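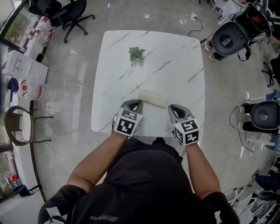

Thanks for the notes, Carys. I've been through the August draft of the stone care page again and I think the marble section still needs work. The advice to wipe spills with diluted vinegar has to go, as acid etches the polish and no sealer prevents that. Plain water and a drop of pH-neutral soap is enough for a white marble top like the square one in the photo, and a folded cloth can live on it between wipes. For oil stains I'd keep the baking soda poultice, left overnight under cling wrap. The colour of the stone can look darker for a day or two after that.

I'd also drop the paragraph on Clirow. Two members have told me it left a haze on honed surfaces and I'd sooner not recommend it until Tamer has tried it on his offcuts.

Senan, can you send me the granite text when it's finished?

Nizar Chidiac

On Tue 16 September, Carys Rees wrote:
> Hi all,
> The draft is at 606 words, which is fine for the website but
> too long for the leaflet. Could someone cut the marble part?
> Also, do we say anything about resealing? I do my kitchen
> benches once a year, but Qusai reckons that's too often.
> Carys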